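Chapter 7
Drip Trays, Grates and the Wet Zone of the Service Counter

7.1 Scope of the chapter

The preceding chapter dealt with the supply side of a beverage counter: lines, valves, and the taps themselves. This chapter deals with the liquid that does not end up in the customer's glass. Every dispensing point produces overspill, foam, condensate and rinse water, and the counter has to collect this liquid, hold it or carry it away, and allow the surfaces involved to be cleaned on a fixed schedule.

The area of counter that receives this liquid is called the wet zone. In most layouts it consists of a tray, a grate seated in or on the tray, and a margin of countertop extending outward from the tray rim. The margin is counted as part of the wet zone for cleaning purposes even when the drawings show it as dry counter.

Section 7.2 covers tray geometry. Section 7.3 covers grates and slot patterns. Section 7.4 treats the joint between tray and countertop, and Section 7.5 gives a method for sizing a tray from the expected number of pours. Readers who have not worked through the volume calculations in Chapter 3 should do so before attempting 7.5.

7.2 Tray geometry

A tray is specified by its plan dimensions, its depth, its corner radius and its rim profile. Undrained trays depend on depth alone for capacity. Drained trays can be shallower, provided that the floor falls toward the outlet and the outlet is kept clear. 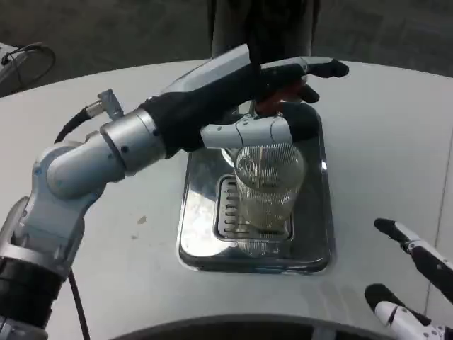 Corner radius has a direct effect on cleaning time. A square internal corner holds residue that a cloth cannot reach, and sugar-bearing liquids harden there between cleanings. Stainless steel trays are therefore commonly formed with rounded corners, as on the rectangular tray shown, where the slotted grate takes up a smaller rectangle at the center and the glass stands directly on it. A small grate of this type marks the pouring position clearly but leaves a wide band of exposed steel around it. On a polished finish, smudges in this band are easy to see, and the band should be included in the wipe-down. Brushed finishes hide marks better and are harder to inspect.

The worked problems in this chapter use two counters. The Gorstead counter has an undrained tray with a usable capacity of 400 milliliters. The Cirkier counter has a drained tray and handles 3,000 pours per month. Both use the same grate, so that differences in the results come from the trays.

7.2.1 Usable capacity

Usable capacity is smaller than geometric capacity. Liquid must not touch the underside of the grate, or it will wet the base of the glass and be carried onto the countertop. The fill limit is set below the grate by the clearance c, and usable capacity is the plan area of the tray floor multiplied by the remaining depth. The reduction caused by rounded corners may be neglected at this stage. It is reintroduced in 7.5.

Example 7.1. The Gorstead tray receives 5 milliliters of overspill per pour. Find the number of pours before the tray must be emptied.

Dividing the usable capacity by the overspill gives 400 / 5 = 80 pours. If the counter serves 60 pours per shift, the tray may be emptied once, at the end of the shift. At 95 pours per shift the limit is exceeded, and a second emptying has to be scheduled.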